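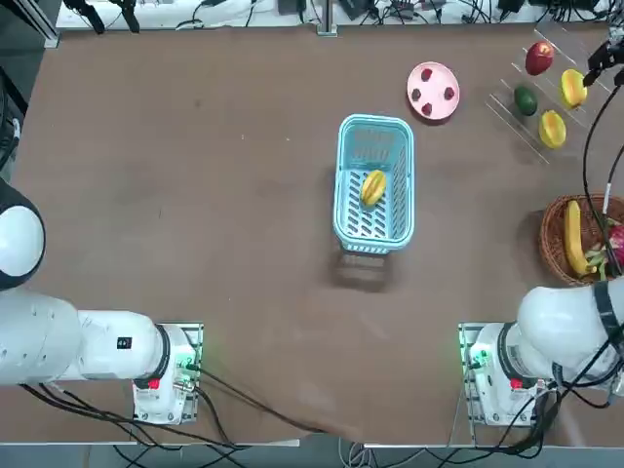
Cell 2 at Nondimell has been running since January, and the staffing question has mostly settled, so I am writing down what changed before I forget how the old line worked.

The old job was sorting mixed fruit into trays by hand. A sorter stood for a shift and moved pieces from one container to another. The new job is supervising two arms while they do the same thing on a bench. Throughput per bench is lower than a good sorter's. It does not drop after lunch.

We logged 3162 picks in the first full month on Cell 2. Round, firm items are easy. Anything with ridges or leaves needs a slower approach and a wider grip, and soft berries are still mostly done by hand. The grip tables came from Jarkton and had to be redone because they assumed a flat tray. Ours have slotted floors and the contact height reads wrong over a slot.

The 4 sorters who moved over now spend the shift on resets, exception handling and labeling failed picks. The lifting is gone. Attention is the harder part: a stalled arm every twenty minutes is more tiring than a steady line, and two of them have said so in writing. We shortened the supervision block to 90 minutes and rotate to packing after it.

Pay was the other argument. The piece rate made no sense once the arms did the picking, so it was replaced with an hourly grade. Fast sorters lost their bonus under the first draft. The second draft fixed that for existing staff only, and I expect it to come up again when we hire.

Next job is cable routing. Service interval is set at 500 hours and I would like the runs off the bench surface before then.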